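Hamel Building, Floor 3 – Portable Extinguisher and Exit Route Inspection
Period: February
Inspected by: Gadisa Gidey
Reviewed by: Colette Gilbert

1. Extinguishers mounted, handle at correct height
Pass. Bracket outside Room 341 has one loose screw. Tightened during the visit.

2. Gauge in green band, pin and seal in place
Fail, one unit. Seal missing on the Fultik dry chemical unit by the east stair. Gauge reads normal. Swap the unit and send it for service; do not just fit a new seal.

3. Monthly tag initialed
Pass, except the copy room, where the January box is blank.

4. Exit route width
Pass. Narrowest point measured 920 mm, at the coat rack past the kitchen. Minimum for this route is 915 mm, so the rack stays only if it is fixed to the wall.

5. Exit doors open without key or tool
Pass. West stair door drags on the threshold – work order raised.

6. Clearance around work areas and equipment
Pass. No storage in the marked aisle. Keep it that way when the Carcombe delivery comes in.

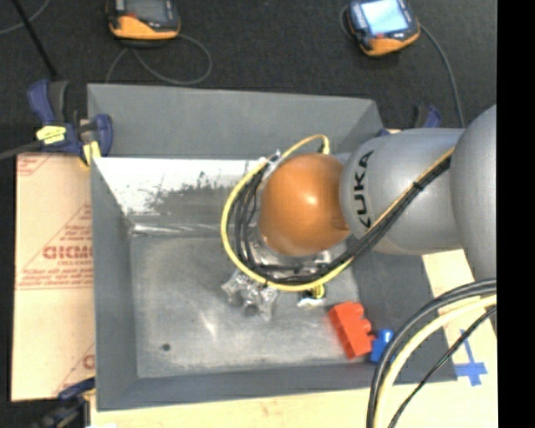

KUKA arm over grey metal bin, cables along the arm.

7. Exit signs lit, battery test
Partial. All signs lit on normal power. Sign at the west stair went out after just over 3 minutes on battery. Replace the battery pack and retest.

8. Floor plan posted and current
Fail. Plan by the elevator still shows the old Erkuvetti suite with a door that has since been walled up.

Reviewer comment (CG): Items 2 and 7 to be closed before the next round. Item 8 carried over from last time – need a date from the landlord.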